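Ribbed knit: fold flat or hang?
Tín Triệu
September 4, 2022 | 549 views

Grey-beige knit, fuzzy, fine rib. I fold it on the bed and the lower layer keeps showing along one side. Does that matter for shelf storage, or should it go on a hanger?

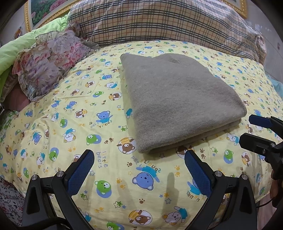
2 replies

Carola Bauerfeind
Fold it. Hangers stretch the shoulders of ribbed knits. An exposed lower layer does no harm by itself, but under a stack that edge can set as a crease. Lay it face down, bring the sleeves straight across the back, then fold the hem up to the collar. Smooth outward along the ribs, never across them. Keep heavier items off it.

Liam Yeoman
I roll mine. Takes less room in a drawer. No idea about shelves.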